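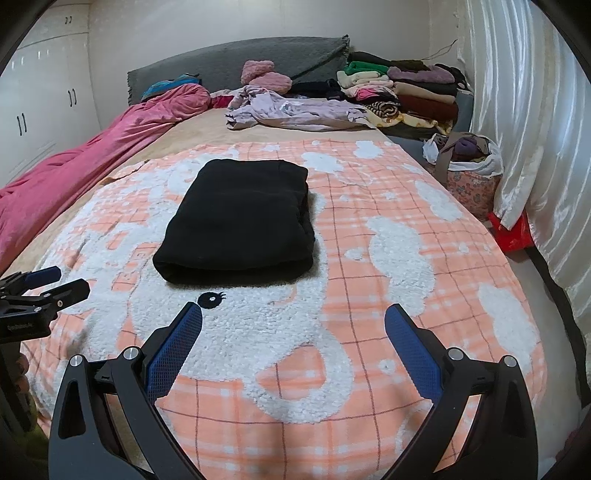 A visit to the Juhl paint works

I have been painting badly in acrylics for the better part of twenty years, and in that time I have blamed the paint for most of it. So when our art group was offered a tour of the place where a good deal of my paint comes from, I went along partly out of interest and partly to see the accused in its own home.

Juhl sits at the far end of an industrial estate, past a tile warehouse and a place that hires out portable toilets. The sign is small. I had pictured a building streaked with colour, and what you get is a pale grey shed with a bicycle rack. The minibus driver went past it twice.

We were met by Kalliopi Rallis, who runs the colour side and has the calm of a woman who has been asked many times whether she can mix a perfect black. She gave us white coats, hairnets and blue overshoes. Tymofii Hladun, our best watercolourist and a vain man about the hair, took the net as a personal blow and was quiet for nearly ten minutes.

The tour begins in the raw materials store, where the pigments stand in paper sacks and lidded drums. I expected to be moved by this, and was, until I read the labels. The names on my tubes at home promise sunsets and seas. The names on the sacks are a letter, a letter and a number. PB29 is ultramarine. PY42 is yellow iron oxide, and I have been paying for it under two different romantic names in two different ranges, which Kalliopi confirmed with what I can only call pleasure.

Next door is the mixing hall. The binder goes into a steel vessel first, a milky liquid that smells faintly of school. Then water, then various additives which were listed to us at speed: something to stop it foaming, something to stop it growing things, something to thicken it, something to stop the thickener doing too good a job. The pigment is mixed separately into a paste and put through a mill to break up the lumps. Thodoris Alexiou, who looks after the mills, told us that some pigments go through once and behave, and that others go round and round like guests who can't find the exit. Phthalo blue, he said, gets everywhere. He showed us his watch strap.

I asked how they clean out between colours. With difficulty, was the answer. They try to run from light to dark through the week, so that yellows come early and the blacks last, and then everything is washed down and they begin again at white. A batch of white with a trace of green in it can't be sold as white. I asked if it could be sold as green. No, apparently, and I was moved along.

The part I liked best was the testing room. It is the size of a decent kitchen and every wall is covered in cards with stripes of paint drawn down them, each with a date and initials in pencil. When a new batch is made, a stripe is pulled next to a stripe of the standard and someone looks at the two in daylight, and then under two sorts of lamp. There is a machine that does the same job and gives a number. They use both. When machine and eye disagree, they make tea and do it again.

Batch 418, a cadmium-free red, was on the bench when we came in. Anastasia Mavromatis was holding the card up to the window and frowning. She asked us which of the two stripes was warmer. We split evenly, with great confidence on both sides. She thanked us and wrote nothing down.

There was also a cabinet for fading tests, in which painted strips are left under a fierce lamp for 2000 hours with half of each strip covered. She slid one out and lifted the cover. It was a bright pink from some old student range, no longer made, and the exposed half had gone the colour of a plaster. I own two tubes of it. I have painted my sister's garden with it, and my sister has the painting in a south-facing room, and I have decided to let events take their course.

Lunch was laid on in the canteen: cheese rolls, crisps, and a tray of small cakes iced in what we were assured were food colours. There was a talk afterwards with slides. It ran long in the middle, where the history of the firm is told through its successive filling machines. I did learn that the Ridia range has a softer body because it was first meant for schools, where children are not strong enough to squeeze a stiff tube, and that professionals took to it later for washes. I also learned why acrylics dry darker. The binder is cloudy when wet and clears as the water leaves, so the white haze goes and the colour drops. I had always put it down to malice.

Questions were invited. Markos Stefanou asked about rinsing brushes down the sink, and got a proper answer: wipe off as much as you can on a rag first, wash in a jar, let the jar settle, pour off the clear water and put the sludge in the bin once it has dried. A show of hands was then taken on who does this. I looked at my overshoes.

The tour ends, as all tours do, in the shop. It sells seconds, mostly tubes with crooked labels or dented shoulders, and prices are low enough to cause poor behaviour. I saw two people from our group, friends for years, each with a hand on the last large tube of titanium white. I came away with 10 tubes I don't need, including three greens, though I tell everyone I mix my own greens. There is also a new medium called Vodo for slowing the drying, which I bought on the strength of the demonstration and have since used to make one sky very slightly wetter for very slightly longer.

A few practical points for anyone thinking of going. Visits are for groups only and are booked through the works, with the next lot of places in September. The bus from Nenivgate stops on the main road and it's a dull walk from there, without a pavement for the last stretch. Wear flat shoes. The coats they lend you are clean but don't button all the way down, so don't wear anything you are fond of. Photographs are allowed in the store and the testing room but not by the mills. Bring a bag for the shop, and perhaps leave your card at home.

My sister has rung since, to say the pink looks lovely at this time of year.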